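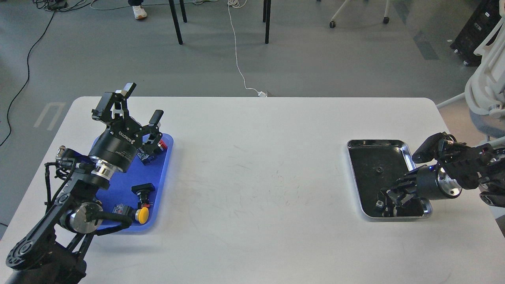 Is the Relside two-arm bench kit suitable for sorting small switch parts?

Posted by Flurkbridge Training Workshop

Our workshop is considering the Relside kit for a sorting exercise in which push buttons and switch bodies are moved from a plastic tray to a metal one. The supplier states a reach of 265 mm per arm. We would like to know whether the standard grippers are adequate for parts of this size, and whether the optional wrist camera is worth the added cost.

Pidcombe Technical Services

We have operated 2 of these kits for one school year. The standard two-finger gripper handles round push buttons reliably, provided the parts are spread out beforehand. Flat pieces lying against a tray wall are more difficult, and a shallower tray is recommended. The wrist camera is useful in a metal tray, where reflections can confuse an overhead view – please allow 30 minutes to calibrate it, and repeat the procedure whenever the mount is disturbed.

The kit does not include table clamps. These must be ordered separately.

Workneh

We returned ours. Delivery took 3 weeks and the manual was for the previous version.

Pidcombe Technical Services

The current manual may be requested from the Relside support desk by quoting the serial number on the base. Owners of the earlier version should also ask for the revised gripper settings, as the older values close too firmly on plastic housings.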